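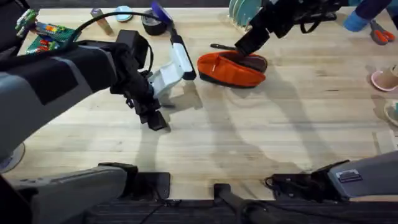

Slide 1: Before I start

Morning, everyone. The title in the program is "What Your Slippers Know About Your Floor." I did not pick that title. I would have gone with "Please Stop Buying Things for Cold Feet," but I was told that sounded grumpy.

[wait for the people at the back to sit down]

I write about home heating and home comfort, and I have done it long enough to be suspicious of both. So this is a talk about cold floors, and about the products people sell you when you complain about them.

Slide 2: The complaint

It always starts the same way. Somebody moves into a house, gets through the summer fine, and in February they write to me and say the floor is freezing. The thermostat says the room is warm. Their feet say otherwise.

They're usually right about the feet. A thermostat is on a wall at chest height. It has no opinion about your toes.

Then comes the list of what they've already bought. Slippers, then better slippers, then a rug, then a heated mat to go under the rug. (Ask the room who owns a heated mat. Don't make fun of them, at least until slide 5.)

Slide 3: What cold feels like

Tile at the same temperature as carpet feels colder than carpet. Most of you know this already. Tile pulls heat out of your foot faster. The tile could be perfectly fine and you'd still yelp.

So when a company tells me their floor covering "raises comfort by several degrees," I want to know where they put the thermometer. I have asked. Mostly I get a brochure back.

Do the bare hand test here: one hand on the metal lectern, one hand on the cloth. Same room, same air. Let them try it on their chairs.

Slide 4: The Nivach claim

Some of you have seen the Nivach underlay. It goes for 300 dollars for a small room and it's sold as a thin layer that "returns your own warmth." I'm sure it returns some. So does a folded towel.

I put it down in my hallway and left it there for 11 days. My notes from that time are not very exciting. The hallway felt better on the days when it was mild out. On the cold mornings I wrote "same" and on one of them I wrote "same, and it slides."

I'm not saying it does nothing. I'm saying I couldn't tell, and at that price I'd like to be able to tell.

Slide 5: Heated mats

Watik makes the mat I get asked about most. It does get warm, I'll give it that. You stand on it and it's nice. You step off it and the floor feels worse than it did before, so now you want a second mat.

Things to check before you buy any of them:
Does it shut itself off?
Can it go under a rug, or does the manual say no on a page you won't read?
Where does the cord run, and who is going to trip on it?

[skip the story about the dog if we're past 9:20]

Slide 6: Where the cold comes from

Now the boring part, and the part I'd like you to remember.

Go down to the basement or the crawl space and look up. If you can see bare boards, you've found it. If there's insulation hanging down like old laundry, you've found it too. Then go around the edges, where the house sits on the foundation, and hold your hand there on a windy day.

In my own house it was 2 gaps by the water pipe and a vent that had been stuck open for I don't know how long. A tube of caulk and an ugly Sunday afternoon. I kept the slippers, by the way. I like slippers. I just don't expect them to fix a vent.

Slide 7: Quotes and contractors

I got 3 quotes for the rest of the floor. Watkins wanted to spray foam everything. Cater wanted to do batts and seal the rim first. The third one never went under the house at all and still gave me a number, which I've kept as a souvenir.

I went with batts. Foam may well be right for your house. Ask what happens if a pipe leaks behind it, and watch how long the answer takes.

Slide 8: Questions

Leave ten minutes. Expect one on radiant floors (short answer: lovely, costly, and they won't make up for a leaky crawl space). Expect one on wool socks. I'm in favor of wool socks.

If somebody asks which slippers, say whatever fits and has a sole that grips on stairs. Handouts are on the table by the door. Take the one with the crawl space checklist, the other is last year's.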